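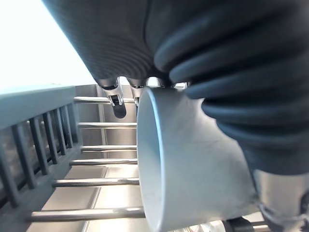 水槽沥水架怎么用才不白买:洗杯子、控水、擦龙头的一套做法

分类:厨房 / 清洁

先说立场。我对“收纳神器”一向不太信。横跨在水槽上的那种金属杆沥水架,网上夸得很厉害,说装上以后台面从此清爽。我用下来的看法是,东西能用,夸张的部分请自行打折。它就是几根杆子,杯子放得不对照样积水,杆子不擦照样长水垢。下面写的是我自己摸索出来的做法,适合单槽、台面不大、没有洗碗机或者懒得为两个杯子开洗碗机的人。

要准备的东西

海绵一块,软的。瓶刷一支,有就用,没有也行。普通洗洁精。干布两条,一条擦餐具,一条擦金属,别混着用。白醋或者柠檬酸,二选一。旧牙刷一把。

不需要的东西:专用杯子清洁剂、龙头养护喷雾、水槽抛光膏。Prasisine那款除垢喷雾我买过,除了有股柑橘味,擦出来和白醋没有我看得出的差别。价钱倒是差得很明显。

第一步:先清水槽,再洗杯子

很多教程一上来就洗杯子,水槽底下还粘着昨晚的饭粒。杯子洗得再干净,滴下来的水溅到脏槽底,再弹回杯口,白忙。把架子整个拿起来放一边,用海绵沾洗洁精把槽底和四壁抹一遍,顺着不锈钢的纹路抹,冲掉。槽壁和槽底相接的那一圈用旧牙刷刷一下,那里最容易藏滑腻的东西。

然后把架子放回去。放之前看看杆子的两端,多数架子的端头有软套,套子里会存水。捏一捏,挤出黑水就说明早该拆下来洗了。我朋友Gijs Smits坚持说他家的不会,我请他当面捏一次,他到现在没捏。

第二步:洗杯子

浅色哑光杯子比亮釉的麻烦,表面的灰色划痕和茶渍混在一起,看着都像脏。分辨的办法很土:用湿手指蘸一点小苏打在那一处来回搓。能淡下去的是渍,淡不下去的多半是划痕,或者是金属勺子蹭上去的印子。划痕就别再折腾了,钢丝球只会让它更多。

顺序是杯口、内壁、杯底、外壁。杯口要捏着海绵转一整圈,嘴碰的就是这里,偏偏最常被一抹而过。内壁有茶垢的,倒热水加一小勺柠檬酸,泡一会儿再刷。网上有人说要泡过夜,我试过泡过夜的和吃顿饭工夫就刷的,没看出区别。

冲水的时候让杯子倾斜,水沿内壁流下来,比正对着杯底猛冲少溅很多水。

第三步:上架

这一步才是沥水架值不值的关键。把杯子正正地倒扣在平板上,杯口一圈贴死,里面的水汽出不去,隔天拿起来一股闷味。杆式架子的好处就是下面是空的,空气能进去。前提是你得让杯口跨在杆子之间,别图省事往实心台面上一扣。

杯子稍微斜一点放更好,杯底凹进去的那圈存水会自己流走。斜到什么程度?不滚就行。圆杆上放圆杯子,本来就不太稳,小杯子尤其容易从缝里滑下去,所以杆距大的架子不适合放小酒杯。买之前拿家里最小的杯子比一下,别信商品页上那句“适用各类餐具”。

我手上这个牌子叫Grernow,之前还用过一个Kumus的。两个都是金属杆,卷起来能收进抽屉。至于说明书上写的承重,我没测过,也不建议你把铸铁锅放上去测。 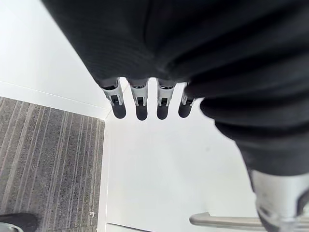

第四步:地面和台面上的水

沥水架管的是水槽正上方那一块,其他地方它管不着。从水槽把杯子拿到架子上,手一晃,水就到了台面边缘,再往下就是地上。浅色地面滴了水不容易看见,踩一脚带灰的拖鞋才看见,这时候已经是印子了。

有人会在水槽前铺地垫。我的意见是可以铺,但得选能进洗衣机的。所谓“速干硅藻垫”刚买来吸水确实快,用久了表面被油堵住,就是一块又硬又滑的板子。Ariel Salazar拿砂纸磨过她那块,说磨完又能吸了,也说磨得满屋子灰,不打算再磨第二次。

我的办法是洗之前把干布搭在台面边上,洗完顺手一抹,最后用脚踩着旧毛巾在地上拖一下。不好看,管用。

第五步:龙头

抽拉式龙头的喷头要单独说。大家擦龙头只擦那根立管,因为显眼。脏的是喷头朝下的那一面,黑色出水面上的小孔和凹槽会积白色水垢,水开始往旁边滋的时候才有人想起来。

做法如下。

把喷头拉出来,翻过来看出水面。

用拇指把能按动的胶粒挨个搓一遍,松动的水垢会直接掉。不是胶粒的就用旧牙刷。

还有残留的,小碗里倒白醋兑等量温水,让出水面浸在里面,泡5分钟先看看。够了就停。醋对镀铬表面不算友好,浸到出水面就好,别把整个喷头扔进去过夜。

放水冲一会儿,醋味冲掉再归位。

归位的时候注意有没有卡到底。没卡到底的喷头会歪着垂下来,水顺着软管往柜子里走,柜底板泡鼓了才发现的人我认识不止一个。

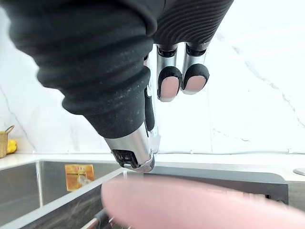 镀铬的部分用那条专门擦金属的干布擦,从上往下。擦完留着水就等于没擦,水干了又是一片白点。Mulder的说明书建议每天用他们家的养护布,我用的是旧T恤剪的,亮度一样。深色布料容易掉毛粘灰,沾到湿的镀铬上很显眼,换浅色的棉布省心些。

立管背面那一条也要擦到。站在水槽前看不见,从侧面走过来一眼就看见。

常见的几种说法,我的态度

“沥水架抗菌。”不锈钢杆子干着的时候当然不怎么长东西,湿着油着一样滑腻。隔三差五用洗洁精刷一遍比什么涂层都实在。

“杯子要擦干才卫生。”看你那块布。布一周没换,还不如让它自己晾。

“用了再也不用擦台面。”我家还在擦。

“304的永远不生锈。”泡在盐水里、和铁锅挨着放,照样会有锈点,很多是别处沾过来的浮锈,早点擦能擦掉。拖久了就要费劲。

多久做一次

杯子和台面每次用完都做。架子整个拿下来刷,我是每周三晚上9点以后,锅碗都收完了再弄。喷头的水垢看你那边水硬不硬,硬水地区一个月看一次,软水的话想起来再看也来得及。架子两端的软套,每次刷架子时捏一下。

留言

Yayra Abubakari:杆子之间太宽,小碟子老掉下去,有办法吗?

作者回复:在杆子上搭一块网格垫可以,但垫子也要洗。我后来是把小碟子竖着靠在大碗后面,靠不住的就直接擦干收掉。

Bradley Hulme:白醋泡喷头,胶圈会不会老化?

作者回复:短时间泡我没遇到问题,长期怎样我不敢打包票。所以上面写的是先泡5分钟看看,没让你泡一夜。

Nathalie Dijkstra:我家哑光杯上的灰印用小苏打搓掉了一半,剩下的是划痕吗?

作者回复:多半是。再搓一次,没变化就留着吧,不影响喝水。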